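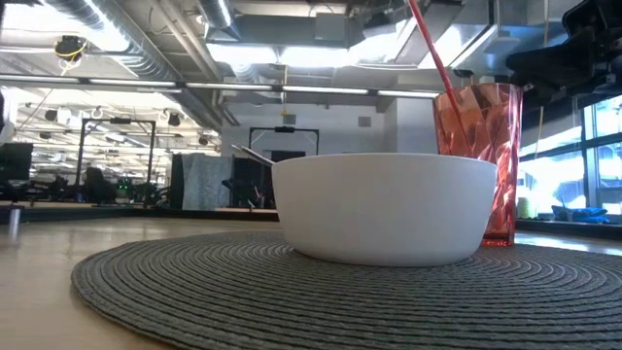 Frequently Asked Questions

Catering and Private Dining at Prultach Kitchen

Last updated March 23, 2024

These are the questions we get most often by phone and email about our drop-off catering, full-service events and the private dining room on Rimberg Street. If you don't find what you need, write to us through the contact form and someone from the events desk will reply within one business day.

BOOKING AND DATES

How far in advance should I book?

For drop-off orders we ask for three full business days. For full-service events, four to six weeks is comfortable for most of the year. May fills up early with graduations and first communions, so if your date falls in that month, please get in touch by the end of winter.

Can you take a last-minute order?

Sometimes. Call the kitchen before noon and we will tell you what we can put together for the next day. Last-minute orders are limited to soups, salads, sandwich trays and whichever hot dish is on the restaurant menu that week. We can't do custom menus or tastings on short notice.

How do I hold a date?

A date is held once we have a signed agreement and a deposit. We can pencil you in for seven days while you make up your mind. If another customer asks for the same date during that time, we will call you first and give you until the end of the next business day to decide.

Is there a minimum order?

Drop-off orders start at 8 guests. Full-service events start at 40 guests. Groups that fall in between can choose drop-off and add one or two servers by the hour.

What is the largest event you can handle?

We serve up to 90 guests with our own staff and equipment. For anything larger we work with Jarnis Event Rental, who supply the extra tables, warmers and glassware. You would have a separate agreement with Jarnis for those items, but we coordinate the delivery times with them.

MENUS AND FOOD

Do I have to pick from a set menu?

No. Most people start with one of the printed menus and swap a few dishes. You can also mix dishes from different menus. The price per guest will change depending on what you choose, and we send a new quote every time the menu changes so there is no confusion later.

What kind of food do you make?

The core of our menu is Central European home cooking: stuffed cabbage, pierogi, roast pork with caraway, chicken schnitzel, cucumber salad, red beets with horseradish, potato dumplings. We also have a lighter menu with grilled fish, grain salads and roasted vegetables. The breakfast menu has egg dishes, cheese blintzes, fruit and oatmeal.

Can you handle allergies and special diets?

Yes, with notice. Please send us a list at least five business days before the event. Vegetarian, vegan and dairy-free meals are simple for us to make. Gluten-free meals are cooked with separate pans and utensils, but our kitchen uses wheat flour all day long, and we can't promise that any dish is completely free of it. Guests with celiac disease should take that into account. The same goes for nuts, which we use in several of our pastries.

Do you have children's portions?

Children ages three through ten can have a half portion of any main dish at half the price. There is also a plain plate with buttered noodles, chicken and carrots. Children under three are not charged unless you want a plate for them.

Can I bring in my own cake?

Yes. We don't charge a cutting fee for drop-off orders or full-service events. In the private dining room there is a small plating fee per guest if you want our staff to cut and serve it. The cake has to come from a licensed bakery. Home-baked cakes are fine at your own house or in a rented hall, but we can't serve them in the restaurant.

Where do the bread and pastries come from?

The rye bread and rolls come from Urbańczyk Bakery, two blocks from us, and are picked up the morning of your event. Poppy seed roll, apple strudel and cheesecake are made in our own kitchen.

Can I take the leftovers home?

Food from a drop-off order is yours. At full-service events we pack up whatever has been kept at a safe temperature and leave it with you in containers. Anything that has been sitting out on the buffet for more than two hours has to be thrown away. This is a food safety rule and our servers can't make exceptions.

TASTINGS

Do you offer tastings?

Tastings are available for full-service events. You can try up to five dishes and two desserts. They are held in the afternoon between lunch and dinner service and take a little over an hour.

Is there a charge?

There is a flat charge for two people, and we take it off your final bill if you book. You can bring up to two more people at an added charge per person. That part is not credited back.

Can I do the tasting before I sign?

Yes, most people do. Your date is not held until the agreement and deposit are in.

DELIVERY AND SETUP

Where do you deliver?

Delivery is free anywhere in town. Outside of town there is a charge based on distance, and it will be listed as its own line in your quote. We don't deliver to places that can only be reached by ferry or unpaved road in the winter.

What time will my food arrive?

You choose a half-hour window when you order. Hot food comes in insulated carriers and should be served within an hour of delivery. If you plan to eat later than that, ask for the warming kit, which has a wire frame, water pan and two cans of fuel for each tray.

What is included with drop-off?

Serving spoons and tongs, disposable plates, forks, knives and napkins. Please tell us if you don't need the disposables and we will leave them out. Cups and drinks are separate.

What is included with full service?

Setup, buffet tables with linens, china plates, flatware, water glasses, servers, and cleanup of the food area. Guest tables and chairs are not included. We don't take down decorations or haul away trash that isn't ours, though we will bag everything from the meal and carry it to the dumpster on site.

Do I need a kitchen at my location?

A full kitchen is helpful but we can manage without one. We need a level spot under a roof or tent, a power outlet that isn't shared with the band or DJ, and running water somewhere on the property. If you aren't sure about your location, send us a few details and we will tell you what's possible.

THE PRIVATE DINING ROOM

How many people does it seat?

The room seats 40 at round tables. It has its own entrance from the parking lot and a step-free path to the restrooms.

Is there a rental fee?

There is no rental fee if your group meets the food and drink minimum. The minimum is lower at lunch than at dinner. If your bill comes in under the minimum, the difference is charged as a room fee.

Can I decorate?

Yes. You may come in one hour before your event starts. Candles must be in glass holders. Please don't use confetti, glitter, or tape on the painted walls. There are hooks along the window side for banners and garlands.

Can I play my own music?

The room has a speaker with a standard cable and Bluetooth. Live music is allowed until 9 p.m., with no drums.

PAYMENT AND CHANGES

How much is the deposit?

The deposit is one quarter of the estimated total for full-service events. The private dining room has a flat deposit. Drop-off orders are paid in full when you place them.

When do I pay the rest?

The balance is due on the day of the event, before serving begins. We take checks and all major credit cards. Checks should be made out to Prultach Kitchen. Businesses and schools with an account can be invoiced.

When do you need the final guest count?

Seven days before. After that you can add guests if we have enough product on hand, but we can't lower the number. If fewer people show up than you planned for, the food is still prepared and billed.

Is the tip included?

Full-service quotes include a service charge that goes to the servers and kitchen staff on your event. There is no service charge on drop-off orders. Tipping the driver is up to you.

What if I have to cancel?

Full-service deposits are refunded in full up to 90 days before the event. After that we keep the deposit, but you can move it once to a new date within the same calendar year. Drop-off orders can be canceled up to two business days ahead for a full refund. Later than that, we refund half.

What if the weather is bad?

If we can't get to you safely, you get all of your money back or a new date, whichever you like. If the roads are open and you decide to cancel, the normal rules apply. Outdoor events should have a backup spot indoors or under a tent, and we ask for its address in the agreement.

How do I get a quote?

Fill out the event form with your date, location, number of guests and the menu you are interested in. A quote takes one to two business days and is good for 30 days.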